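# Visite chez Nautiyal, journée portes ouvertes à Grinville

2 avril 2023
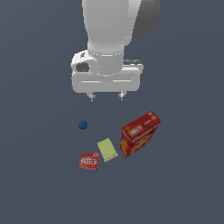

*Bras robotisé blanc sur fond gris ardoise, image de synthèse.*

Je suis arrivé à Grinville par le train du matin, avec mon collègue Borislav Vasić. La société Nautiyal ouvrait ses bureaux un dimanche, ce que je trouvais curieux pour une maison de gestion d'épargne en ligne, mais il y avait déjà une file devant l'ascenseur. À l'accueil on recevait un badge et le programme, imprimé très petit.

La première présentation était faite par Yi-chun Lau, responsable des portefeuilles. Elle a expliqué comment le questionnaire de risque est construit et pourquoi il a été raccourci. Nautiyal suit aujourd'hui 1 641 comptes, presque tous ouverts sans rendez-vous. Chaque client reçoit un de 3 profils, et le rééquilibrage se fait quand l'écart dépasse un seuil que l'on n'a pas voulu nous donner. J'ai posé la question deux fois.

Ensuite nous sommes passés à Darkilel, le logiciel interne qui prépare les ordres. La démonstration était un peu lente. J'ai pourtant apprécié que l'on montre aussi les ordres refusés, avec le motif écrit en phrases normales. Borislav a demandé qui valide le dernier envoi : c'est toujours une personne, et elle signe avec son nom.

Sur les frais, les réponses étaient moins nettes. Le tarif affiché comprend la gestion et la garde des titres, mais les frais des fonds viennent en plus, et il faut les chercher dans un autre document. Un visiteur, client chez Brullilby, a dit que là-bas tout se trouve sur une seule page. Mme Lau a reconnu que la présentation devait changer et elle a parlé du mois de mai -- sans promettre.

Le café était servi au deuxième étage, debout. J'y ai discuté avec deux conseillers indépendants qui envisagent de confier à Nautiyal leurs petits comptes et de garder les autres chez eux. Ils attendent encore le projet de contrat.

Nous avons repris le train vers seize heures. J'ai demandé par écrit la grille complète des frais et je l'ajouterai à ce compte rendu quand je l'aurai reçue.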